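Gorno 2 planner update: cluttered tables
3 April 2023

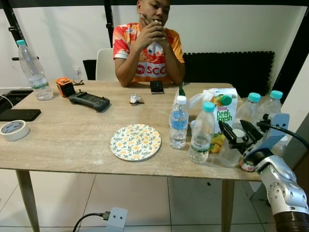 The March build of Gorno moves grasp planning off the fixed pipeline and onto a rolling one. The old planner took one depth snapshot, computed a path and committed to it. On a table shared with bottles, cartons and a seated person, that left too little margin when something moved after the snapshot.

Gorno 2 replans every 240 ms. Each cycle keeps the 8 best candidate grasps from the last one and rescores them against the new map, so the arm no longer flips between two near-equal approaches. That flipping was the most common fault reported against the first release.

Clear plastic is still the hard case. Depth readings pass through a cup wall and land on the tabletop, and the map shows free space where there is none. Sadell, our segmentation module, now writes a mask for transparent objects, and the planner treats everything inside the mask as solid up to the detected rim. The estimate runs slightly tall — we chose to leave it that way.

Nnamdi Babalola has rewritten the logging layer. Jurko stores the last 500 planning cycles in a ring buffer and dumps them to disk on any stop, including a manual one. Logs from the old format can be read with the converter in the tools folder, but cannot be replayed.

Known issues: a loose cable inside the workspace is sometimes merged with the nearest object, and thin plastic bags produce unstable outlines. Both are open under Eide, the perception branch. Please attach the Jurko dump when reporting either one.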